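Frequently Asked Questions: Window Task Study, Baststead Group

What does the study examine?
It asks whether a control policy trained only on demonstrations made with hand-held grippers can learn to operate windows.

What does a demonstration involve?
A demonstrator works at a window with the grippers, and the gripper cameras record throughout.
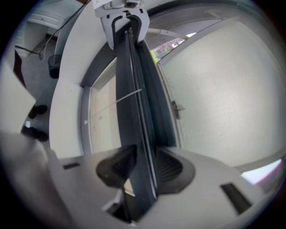
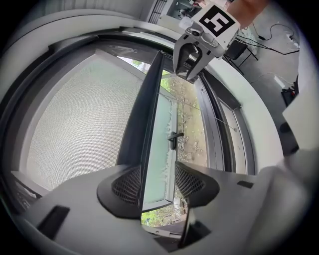
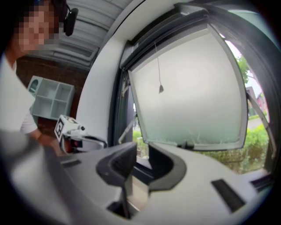 Which variable does the method test?
The method tests how much the policy depends on the view through the opening. Each of the 3 policies was trained on 100 demonstrations, with the outdoor region masked to a different degree. Greenery and ground beyond an open pane — leaf litter in one view, hedges in another — vary with the season and carry little information about the pane itself. Full masking gave the most consistent results over 50 trials.

Are faces retained in the recordings?
No. Faces are pixelated before release.

Will the data be made available?
A set of 300 demonstrations, named Kiretti, is planned for September. Requests should be addressed to Iman Abdelaziz.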